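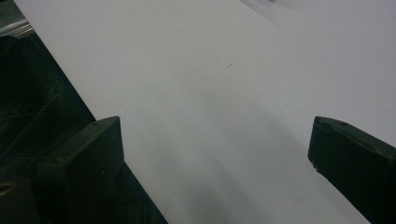
4 min read

Cellar too warm for cask, or am I just slow?

I run the bar at a small members' club in Rorkton, and last spring we put in a single handpump after years of being asked for one. The beer is a 3.8 percent bitter from Clonano, which comes in firkins, and for the first two days it is lovely. On day three it goes a bit flat. By day five it tastes like somebody dressed a salad with it.

The cellar is a converted coal store, so it isn't a real cellar so much as a room we go down four steps to. The thermometer on the wall said 61 F in September and I doubt it has been lower. We sell maybe two gallons on a good night and next to none on a bad one. I have 600 dollars to spend, which was 1000 until the roof heard about it.

Do I buy a cooling jacket, a cask breather, or just admit defeat and go back to kegs? The brewery rep says the beer is "robust." The rep doesn't have to drink it on day five.

Answer 1

Kegs. Sorry. We had cask from 1994 until the pub changed hands and I poured more of it down the drain than I ever sold. People ask for it, they have one pint so they can say they did, then they go back to lager.

Answer 2

You have two problems and they are helping each other along.

The first is 61 F. You want 52 to 55. Every degree over that costs you condition, and whatever is living in your lines is having a very nice time. A saddle or jacket with a small chiller will fit in your budget if you buy used. I got mine from a restaurant auction in Skidau, and it came with a free smell that took a month to shift. Insulate the run from the cask to the pump as well, or you will cool the beer nicely and then warm it back up on the way to the glass.

The second is turnover. A firkin is just under 11 US gallons, and you lose some of that to sediment. At two gallons on a good night you are looking at a week per cask, and cask beer wants to be gone three days after it is tapped, four if it likes you. No jacket fixes that. Ask the brewery if they fill pins, which are half the size. Plenty do and don't mention it, as they make less on them.

Other stuff to check before you spend anything:

Hard spile back in at closing, every night. Soft spile left in overnight is the usual reason for flat on day three. If three different people lock up, I would bet your 600 on this.

Clean the lines between casks. With one pump it's a twenty minute job and a podcast.

Vent it and let it settle properly before serving. A day at least, longer if it has just been bounced around in a van.

A breather does work, and it'll buy you a few days. Some drinkers will tell you it ruins the beer. Try not telling them it's there.

Answer 3

Agree with the above on pins. We are a smaller place than yours by the sound of it and only put cask on for the weekend -- tap it Friday, whatever is left on Sunday evening goes at half price. There is never much left. It also means the regulars turn up on purpose, where before they assumed it would always be there and stayed home.

Don't know about breathers. The one at Son, where I used to work, leaked, so I can't say I have ever seen one do its job.

Comment from the asker

It's the spile. I asked all three people who lock up what they do with it and got "what's a spile," "the wooden thing?" and a long silence. Pins are on order anyway. Still looking at used chillers, ideally without the smell.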